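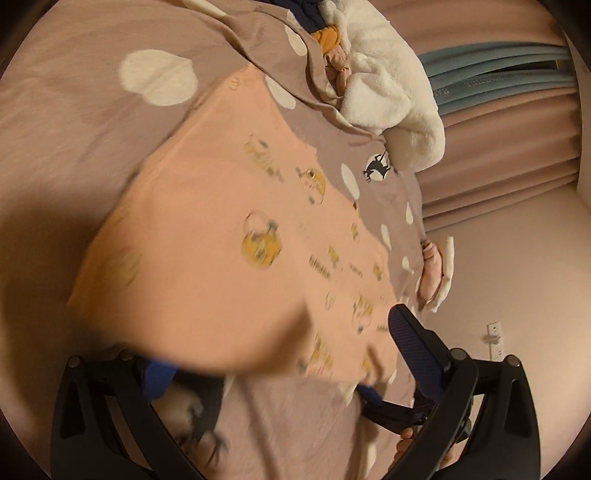 *Peach print on polka dots, partly lifted from the bed.*

**The linen question, again**

Every May somebody writes in to say they have found the answer to bed linen, and every May I read the letter standing in front of a cupboard that won't shut. This year's answer comes from Ursina Oberholzer, who swears by the bundle. You fold the duvet cover, the sheet and one pillowcase, and post the lot inside the second pillowcase. One bed, one parcel. It looks lovely on a shelf.

I tried it for a month and I have doubts.

My first complaint is that the bundle assumes you own sets. I don't, and I suspect most readers don't either. I own the survivors of sets. The mauve-brown cover with the white dots had matching pillowcases once, and I couldn't tell you which house move they went missing in. So the bundle becomes a dotted cover, a fitted sheet from somewhere else and a peach thing with little yellow baskets on it (handbags, says Radek Šťastný, who is wrong about most patterns). Wrapped up, it's a parcel of strangers. You still have to open it to find out what you've got.

My second complaint is about thick covers. A double in heavy cotton does not want to go inside a pillowcase. You can make it go, with a knee, and then it comes out creased like a road map. Ursina says to iron it. I'd like to know who is ironing duvet covers, and when.

Sofia Bettencourt wrote in with the opposite advice, which is to fold nothing. Strip the bed in the morning, wash, dry, put the same things straight back on. One set per bed and the cupboard is free for coats. I admire this, and it would work very well in a climate where things dry. She did not say what she does in November.

Then there are the boxes. Flomance are selling a linen organiser in three sizes, and a reader sent me the leaflet with "thoughts?" written across the top. My thought is that it's a box. If you have an old drawer, you have one already. Kimaro's vacuum bags I was ruder about last year and I haven't softened. Fine for a spare duvet, a nuisance for anything you need before bedtime.

What I've ended up doing is duller. Pillowcases live in one heap, flat, patterned side up, so you can see what you're pulling out. Covers go underneath, folded in four and no further. Anything with a print nobody under this roof will sleep on went to Ľudovít Polák, who cuts old cotton into dusters and is glad of it. The cupboard door now shuts if you lean on it.

I'm still not persuaded that matching matters once the light's off. If you are, write and tell me why, and please don't send another leaflet.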